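June, open day at Lelitel

Drove out after breakfast and got there at 9:30. The lot was already half full. They hand you a paper badge and a map at the door and then mostly leave you alone until the 10:00 talk.
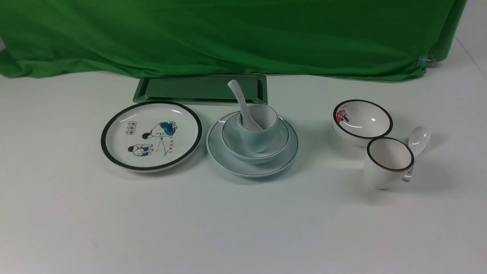 ## Morning: the table-setting station

I spent the longest at this one. The job is setting out and clearing tableware, and they had white dishes on a white table with a green cloth behind. The plate on the left has a thick black rim and a cartoon in the middle. The bowl and mug on the other side have black rims too. The center setting is a paler blue-white, stacked up: saucer plate, bowl, small cup, and a soup spoon standing in the cup.

I asked the engineer why everything was so pale. She said white on white is one of the harder things for the cameras, and shiny glaze makes it worse. Her software is called Fotito. It finds the rims first and works out the rest from there. The stack is the part they worry about. Sometimes it gets read as one object, and then the arm tries to lift all of it by the cup.

They have recorded 1,181 tries at this task so far. A try counts only if every piece ends up where it should and nothing gets bumped. I asked for the success rate and she said they would publish it in the fall. Fair enough.

The spoons were what people asked about most. A man next to me wanted to know why they didn't just lay them flat. The answer was that people don't, at home — they leave them in the cup.

## Lunch

Sandwiches in the hallway, coffee from a big urn. Talked with a couple who run a small hotel and were pricing machines for the breakfast room. They serve up to 66 guests and can't keep anyone on the early shift. They had come for the Lammers booth and were let down that it was only a video and some brochures.

## Afternoon: the Stenard arm

At 1:15 they took us in groups to the back hall for the Stenard arm, a bigger machine doing plain box work. It moved 400 cartons in the hour before we came in, according to the board on the wall. It was fast and very loud. We stood behind a yellow line with ear plugs in, so I missed most of what the guide said. Two cartons got set aside because the labels wouldn't scan, and a worker came over and fixed them by hand.

I liked it less than the dishes. The box work looks finished to me. The table work still has problems I can understand, and the people doing it seemed glad to talk about them.

Left at 3:00. Things to look up:

- how they tell a spoon from the handle of a mug
- whether the grip is changed for thin rims
- what the hotel couple decides on (I have their card)
- the fall report from Lelitel, if it comes out

Traffic was bad at the bridge. Home by 4:40, feet sore. Leftover soup for dinner.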